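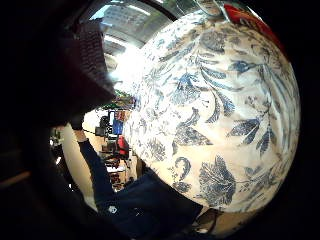
*Last updated: August 16, 2023*

I have been learning to dye with indigo since last October, and I have reached the stage where I bring it up at dinner and watch people's eyes slide toward the door. So it goes on the blog instead, where you can leave whenever you like!

It started with a one-day class at Lamrani, the little dye studio behind the bakery in Hostow. Ilgın Yüksel teaches it. She had a vat going in a trash can with a lid on it, and when she took the lid off, the liquid underneath was yellow-green, like old pond water. I really thought she'd opened the wrong one. Then she dipped a strip of cotton, pulled it up, and it came out green and went blue while we stood there looking at it. I have now seen this happen a few hundred times and I still call my husband out to the garage for it.

The short version of the chemistry (as I understand it, and I got a C in chemistry) is that indigo won't dissolve in plain water. You have to take the oxygen away first. In a fruit vat the sugar does that job, with lime to keep things alkaline. The cloth soaks up the dissolved dye, and when it meets the air again the blue comes back and stays put in the fibers.

My first vat at home was a flop. I used overripe bananas, boiled and strained, and I was so excited that I started dipping before it was ready. Everything came out a sad dishwater gray and rinsed away to nothing. My second one I left alone for 4 days, warm, wrapped in an old sleeping bag, stirring gently and otherwise keeping my hands off it. A coppery skin formed on top and a clump of dark bubbles gathered in the middle, and I may have yelled.

Some things I've picked up since:

- **Scour longer than you want to.** New cotton is full of wax and who knows what. The water turns the color of tea. Do it again.
- **Lots of short dips.** One long soak gives a blue that rubs off on everything you own. I do four short ones for a medium blue, with a good airing between each, and keep going for navy.
- **Squeeze under the surface.** Dripping puts air back into the vat and wears it out.
- **Gloves without holes.** My left thumbnail was blue for most of the spring.

The part I'm in love with right now is resist paste. You brush or stencil a rice paste onto the cloth, let it dry hard, dip, and then wash the paste off to find white lines underneath. Elif Naz Tekin, who sat next to me in that first class, cuts her own stencils from a waxed paper called Prarel, and her ferns are so fine I don't know how she keeps the stems from tearing. Mine are chunkier. I've decided I like them chunky, and I'm putting them on a full set of napkins and a curtain for the back door.

The scrap basket is overflowing too, so a quilt is probably next. I cut a test batch of squares last week, from nearly white up to almost black, and laid them all over the living room floor in order. The dog walked through the middle blues. I put them back slightly wrong and liked it better.

Ilgın is running the class again in October, and I've already signed up to take it a second time.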